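How do I store and sort a big pile of small colored blocks?

Posted in Home & Kids > Toys and Games
546 views

Signe Þórarinsdóttir
I just inherited a huge tub of little colored blocks from my aunt and I am so excited about them! Cubes, triangles, hexagons, hearts, all mixed up together, and some of the shapes I don't even have a name for. My daughter is three and my nephew is five, and they both went straight for the tub the second it came through the door.

What I'd love to know is how people with a lot of these keep them sorted. By color? By shape? I tried color first and it looked beautiful on the shelf for one afternoon. Then my nephew wanted "all the ones that roll" and everything got tipped out again (fair enough, that's what they're for).

I'd also like an activity that gets some of the sorting done while they play. I have a light wooden board that fits nicely on our table, and I've been putting a few blocks out on it at a time, matching colors but mixing shapes. Both kids love it. The little one goes for color every time, and the big one likes to argue that the hexagon and the cube belong together because they both have corners.

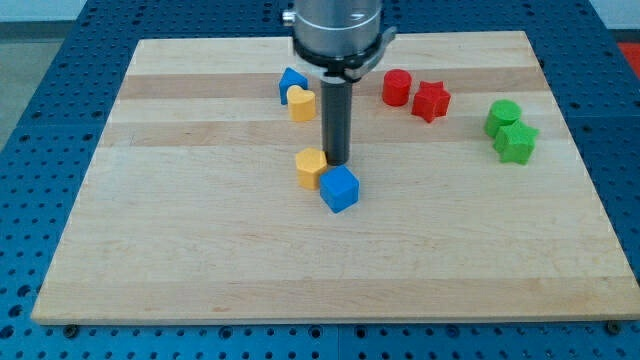

Pirmin Ruchti
Oh, you are going to have so much fun with these! We've had ours for 14 years and three kids, and the set is still going strong.

My vote is color for the shelf, shape for the game. Color is what small children see first, so they can put things back without you standing over them. I use shallow trays, one per color, no lids. Lids end up under the couch. If a tray gets too full to slide easily, split it in two and put the second one away until a rainy week.

For the game, pairs on a board is a great start and you can stretch it a long way. Things we've done:

Put out two of each color, then have them close their eyes while you swap one block. Which color changed?

Same thing, but swap a shape and keep the color. Much harder! My oldest was six before she got it every time.

Have them move the pairs so that every block sits next to a different color. There's more than one way to do it and they'll both be right, which they find very funny.

Leave plenty of bare wood between the pairs at first. When everything is crowded in the middle, the little ones start building towers and the sorting is over. (Let them. The towers are good too.)

One more thing, hearts and triangles are fiddly to stack, so if someone is getting cross, hand them a cube.

Check any old painted ones before the three-year-old has them, by the way. If the paint flakes when you rub it with a thumbnail, keep those up high until you know what's on them. And keep out anything tiny if there's a baby visiting.

nonolora
just use a big bag. they get dumped out anyway

Signe Þórarinsdóttir
Pirmin, thank you, this is wonderful! I went through the whole tub last night with a cup of tea and did the thumbnail test. Only 2 flaked, both green, and they are now on top of the fridge. The trays are a great idea. I had some old baking sheets with a low rim that turned out to be just right, and they slide onto the bottom shelf of the bookcase with room to spare.

We played the closed-eyes game this morning. My daughter peeks through her fingers every single time and is so proud of herself when she "guesses." My nephew has decided he wants to be the one who swaps, and he picks two blocks that look almost the same and then can't remember which one he moved. We laughed so much!

Haven't dared the harder one with the shapes yet. Maybe in August, when they're both here for the whole month.

Nonolora, I did think about the bag, and I'm keeping one for trips to my mother's. Has anyone found a kind that doesn't lose the small ones through the drawstring hole?

Pirmin Ruchti
Sew a button on next to the hole and loop the string around it. Ours is made from an old pillowcase and hasn't dropped one yet. Have fun in August!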